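Writing About Faith Under Pressure: notes for week 2
2 min read

Hello again, all. I promised to type up what I said on Monday, so these are my notes, tidied a bit (only a bit!). We're reading Danilo Estrella's memoir of his years reporting on small Christian communities, and I'd like you to have finished the first 300 pages before April. It goes faster than you'd think, and the chapters are short.

1. Who is talking?

Estrella is a reporter and a believer, and he tells you so on the first page. I like him for that. But keep a pencil handy and mark the places where he slips from one to the other. In the Nseir chapter he spends a whole evening with a family who have decided to stay put, and I count it among the best things in the book. He mostly lets them talk. Then he prays with them, and the prose changes completely – shorter sentences, hardly any names. Why there?

2. Small things in big stories

My favourite passages are the dull ones. Kettles, bus tickets, somebody washing their hands before a meal. When I tried writing about my own grandmother's chapel I left all of that out, and the piece was dreadful.
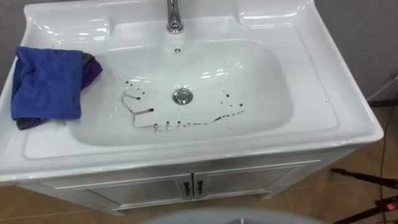
3. What he leaves out

There's very little history, so you may feel lost in the middle section. I did! Read the Konley essay in your pack alongside it (it's 17 pages, and you can skip the footnotes). Konley thinks memoirs like this one flatten the neighbours into a crowd. I half agree. Have a look at the market chapter and see what you make of it.

For next time

Bring one paragraph you'd defend and one you'd cut. Up to 15 lines of your own on either is plenty. If you've got the older Pendel edition your page numbers won't match mine, so go by chapter titles. The Hoven one is fine.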